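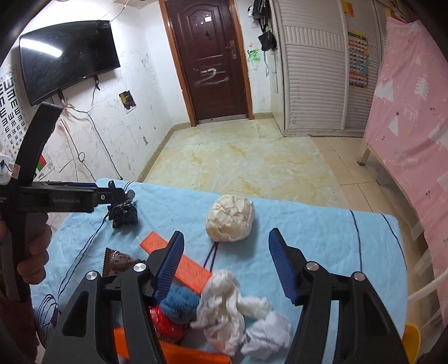
Hand-held grippers at a table with a red plastic bag, a black plastic bag and other items.

Suvton Presents the Molesell Double Griddle for Home Stoves

21 November 2020

Suvton, a maker of kitchen goods, announces today the Molesell, a cast iron griddle which covers two burners of a normal home stove. One side is flat for pancakes and eggs. The other side has ridges for meat and vegetables.

The company tested the griddle in 61 homes, on gas and on electric stoves. Many families told us that their old pans were heating only in the middle, so for the Molesell we made the base thicker between the two burners. The griddle weighs almost 13 pounds and has a handle at each end.

The Molesell comes already seasoned with oil. It should be washed by hand and dried at once. It is not suitable for the microwave.

The griddle is sold from today in the Picard kitchen stores and in the Suvton online shop, in black only. The first 204 orders in the online shop will receive a steel scraper without extra cost. A smaller model for one burner, with the name Sirnow, is planned for June. It will be 8 inches wide.

Stores that wish to receive a sample can write to the Suvton sales office.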